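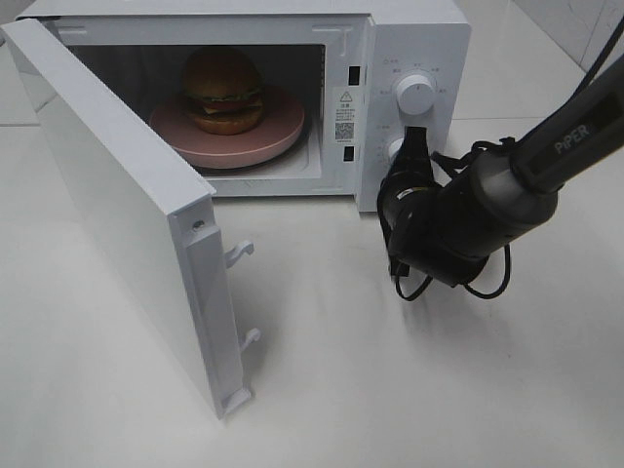 Our project set out to answer a question that sounded very small when we wrote it on the proposal form: can an arm learn a kitchen job with several stages from demonstrations alone, without anyone telling it where one stage ends and the next begins? We chose heating up a meal, partly for the fun of it and partly for the mix of movements. A door has to swing, a plate has to sit properly inside, and then there are the knobs, which gave us far more trouble than all the rest put together. With the burger on its pink plate in the cavity and the door still wide open, the gripper has to come in close to the lower knob, and at that point it hides most of the very thing it is trying to turn. The fixed camera is then nearly useless for judging the angle, and we spent a good part of February arguing over what to do about it.

The method we settled on we called Skeser, after a misspelling in our first notebook that everybody had grown fond of. It trains one policy on all the demonstrations together, and beside it a small second network that guesses how far through the job the arm has got. The guess is fed back to the policy as a single number. We had 862 demonstrations when recording ended, and kept 700 of them for training once the ones with dropped frames or a missing camera had been taken out. Everything was sorted with Postum, the labelling tool left to us by last year's group, and I would like to thank them warmly for it, even though it crashed whenever two of us had it open.

Our baseline was the same policy with the progress number removed. Over 267 trials on each side, the baseline's commonest mistake was to drift back to an earlier stage: it would reach for the door again after the plate was in, or hover in front of the knobs without choosing one. Skeser made that mistake in 34 trials, far fewer than the baseline, and most of them came in the moments when the view from the wrist held very little to go on.

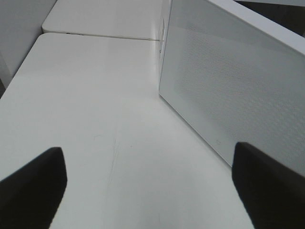

Ayantu Woldemariam wrote in the margin of our draft that a progress estimate is only as good as the views it is given, and she wondered whether we had taught the network to read the job or merely to keep time. It was a fair point and it cost us a week. We went back and ran the estimator on demonstrations slowed to half speed, and I am glad to say the number slowed down with them — not perfectly, but enough to persuade us that it was looking at something. Where both fingers are open over plain white tabletop, with one perforated side of a white box for company, it does wobble a good deal, and we have left those stretches in our plots.

If another group at Tedport takes this on, I would suggest starting with the knobs and leaving the door until later. The Tokarz controller settings we ended up with are in the appendix, together with the two we tried first and gave up on.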